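# The gripper that let go too early

For 11 days our two-arm cell had a fault that I could not explain. I write it down now while I still remember the order of events, and because I searched a long time for a text like this one and did not find it.

First some background. I work in a small lab in Drustlow, and our project has the name Fimham. The task is simple to say: one arm takes a bottle, brings it to a cup and tilts it, and the other arm holds the cup steady. In practice most of our time goes into the holding. A bottle with liquid is heavier at one end, and when you turn it the weight moves. If the fingers squeeze too little, the bottle slides. If they squeeze too much, a thin bottle bends and then it slides also.

In September we changed the grip controller to a new one from Berneo. It was installed in one afternoon and in the first weeks I had only good things to say about it. Then the right gripper started to open by itself.

It did not open completely. The fingers moved apart a few millimeters, stayed there for a moment and closed again. With an empty bottle you hardly saw it. With a full one the bottle dropped lower in the fingers, and twice it fell onto the table. The caps were closed both times, so we had no mess, but one bottle rolled over the edge and the sound brought people from the next room.

My first idea was the air in the room. It was cold that week and I thought that the plastic of the fingers had become hard. I warmed the room, I cleaned the fingers with alcohol, and I lost two days with this. My second idea was the software, so I went back to the old version of our program. The fault stayed. After this I decided to do the tests slowly and to write every one of them in a notebook, which I should have done from the beginning.

The test was always the same. Left gripper open and parked low, cups in a row at the back, right arm carrying a closed bottle toward the cups at an angle. No pouring at all.

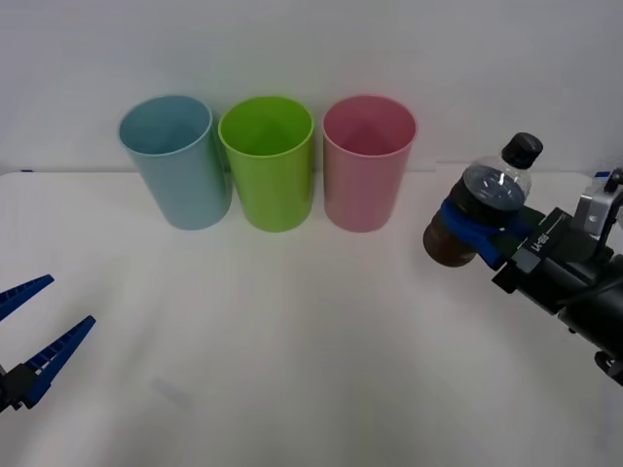
*Written by the author of this blog, test engineer, Fimham project*

I repeated this movement 20 times with the wrist nearly straight and the bottle never slipped. Then I repeated it 20 times with the wrist turned far to one side, as it must be for a real pour, and the fingers opened in 14 of them. So the fault had a position. When a fault has a position, in my experience, you should look at the cable.

I had looked at the cable before, of course. I had pulled at both ends and the plugs were tight. But the damage was in the middle, at a place where the cable passes under a clamp. When we installed the new controller we used a cable from Aerts that was a little shorter than the old one, and with the wrist turned far it became tight and bent sharply over the edge of the clamp. One of the signal wires was almost broken. From outside the jacket looked perfect. I only found it when I bent the cable slowly between my fingers and watched the meter.

The broken wire explains half of the story. The other half bothers me more. When the controller lost the signal it went to its default state, and in our settings the default state was "open". I had chosen this myself. On the day of the installation I was thinking about a person's hand between the fingers, and for a hand, open is the better choice. I did not think about a thing hanging in the air over a table, or over somebody's arm. The setting is one line in a menu with 2 options, and I gave it less time than I gave to the color of the labels.

We have now made these changes:

- The cable is longer, and it has a loose loop at the wrist.
- The clamp has a rubber edge.
- When the signal is lost, the gripper keeps its position and the arm stops. To open the fingers you must press a separate button, which is placed where you can reach it without going near the arm.
- Each morning, before the first bottle, we turn the wrist to both ends with the meter connected.

I am still not sure about the third point. If the fingers hold a hand, the person needs somebody near the button, so we have also lowered the maximum force and we do not run the cell alone anymore. Maybe there is a better solution with a second signal line. If you have built something like this, please write to me, I would like to see how you did it.

The old cable is in a drawer with a red tape around the bad place. Next week I will cut it open and add a short note here about the wire inside.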